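About Jurkier

Jurkier is a hand therapy and splinting practice. We treat injuries and long-term conditions of the fingers, thumb, wrist, forearm and elbow. The practice was set up by Keisha Kincaid, an occupational therapist, after eleven years in hospital hand units. She was joined by Tamsin Halvorsen, a physiotherapist whose earlier work was mainly with tendon repairs and wrist fractures. Both still carry a full caseload.

Scope of practice

We accept referrals from surgeons, GPs, occupational health departments and insurers. Patients may also book directly. The conditions seen most often are:

Fractures of the wrist and fingers, treated with or without surgery
Flexor and extensor tendon repairs
Mallet finger and boutonnière injuries
Osteoarthritis at the base of the thumb
Carpal and cubital tunnel syndrome, before or after release
Trigger finger
Tennis elbow and golfer's elbow
Stiffness after a period in plaster
Scar management after surgery or a burn

We do not treat the neck, back or lower limb. Where arm symptoms appear to come from the neck, the patient is assessed once, a letter is sent to the GP, and no further sessions are booked until a reply is received. Children under eight are referred to a paediatric service.

Assessment

The first appointment takes an hour. Active and passive range of movement are measured joint by joint with a finger goniometer. Grip is tested on a dynamometer at the second handle position, as the mean of three attempts on each side, unless the stage of healing rules it out. Swelling is recorded by tape at a marked level or, for the whole hand, by water displacement. Sensation is mapped with monofilaments where a nerve is involved.

Every patient also completes a questionnaire on daily tasks such as turning a key, opening a jar and carrying a bag. The score is repeated at discharge. Both sets of figures go into the discharge letter, and the patient receives a copy.

Patients should bring the operation note if they have one. For a tendon repair we need to know the zone, the number of strands and whether the pulleys were intact. If the note is missing we telephone the surgeon's secretary, and the hand stays in its existing splint in the meantime.

Splinting

Splints are made on site during the appointment. Most are cut from low-temperature thermoplastic sheet, warmed in a water bath and moulded directly on the limb. We stock perforated and solid sheet in several thicknesses: the thinner grades for finger splints and the thicker for the wrist and forearm. Neoprene is used for thumb supports where full rigidity is unnecessary. Patients who have reacted to neoprene or to adhesive tape should tell us before the appointment.

A standard wrist splint takes 30 minutes, including strapping and a skin check. Dynamic splints with an outrigger take longer and are booked as a double slot. One adjustment visit is included in the price of every custom splint. Replacement straps can be collected from reception without an appointment.
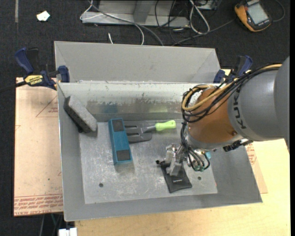 Splints must be kept away from radiators, car dashboards and hot water, all of which will soften the material. They are cleaned with cool water and ordinary soap. A splint that has lost its shape should not be reheated at home. It should be brought in, and if the surgeon's instructions allow it to be removed for a short time it will be remoulded the same day.

Treatment

After the first visit, sessions last half an hour. The usual content is exercise, oedema control, scar massage, graded loading and, at a later stage, work on the tasks the patient needs to return to. Exercises are given in writing with the number of repetitions and the times of day. Changes to the programme are dated and initialled on the patient's sheet so that a different therapist can pick it up.

We follow the surgeon's protocol where one is supplied. Where none is supplied we use our own, and we send the surgeon a copy at the outset. Our protocols for flexor tendon repair, thumb base replacement and distal radius fracture are reviewed every November. The last review moved the start of light resisted exercise after plated wrist fractures and withdrew one night splint design that patients were not wearing.

We do not offer acupuncture, ultrasound or laser treatment. Steroid injections are not given at the practice. Patients likely to benefit from one are referred back to their GP or consultant.

Work-related cases

A large share of our patients have manual or repetitive jobs. The contract with Ruiz-Ortega, a joinery and shopfitting firm, covers first assessment of any hand or wrist injury reported by its staff, and written advice on lighter duties. A similar arrangement is in place with Jonderska, a commercial bakery. Employers are told what a person can and cannot safely do. They are not given clinical notes without signed consent.

Reports for insurers and solicitors are prepared by Keisha Kincaid only. They are charged separately and are not written for patients we have not examined.

The practice and its history

Jurkier began in one rented room above a dental surgery, with a second-hand water bath and a plinth too high for most patients to use comfortably. It moved to its present ground-floor unit when the lease ended. There are 2 treatment rooms, a splinting room and a small exercise area with putty, weights and a work bench at adjustable height. The entrance is level and the toilet is accessible to wheelchair users.

The practice has completed 3,000 episodes of care since opening. An episode runs from first assessment to discharge, whatever the number of visits, and a patient who returns with a new injury is counted again.

Bookings and home exercise programmes are handled through Wenow, which sends reminders by text message. Patients who prefer paper are given a printed appointment card and exercise sheet. Clinical records are kept separately from the booking system.

Staff

Keisha Kincaid, clinical lead. Occupational therapist. Responsible for splinting, rheumatology referrals and medico-legal reports. She supervises one student placement each year.

Tamsin Halvorsen, senior hand therapist. Physiotherapist. Responsible for tendon and fracture rehabilitation, protocol review and the employer contracts. She holds a weekly joint clinic with the referring surgeons at the local hospital.

Both therapists are registered with their regulator and take part in peer review with other hand therapists in the region.

Fees and cancellation

Fees are listed on the separate price page. Payment is taken on the day unless an insurer has issued an authorisation number in advance. Appointments cancelled with less than a day's notice are charged at half the session fee. The charge is waived when the cancellation follows a change of surgical date.

Comments and complaints should be sent in writing to the clinical lead. Complaints concerning the clinical lead are passed to an outside reviewer, whose details are available from reception.

Page last revised 2021-09-17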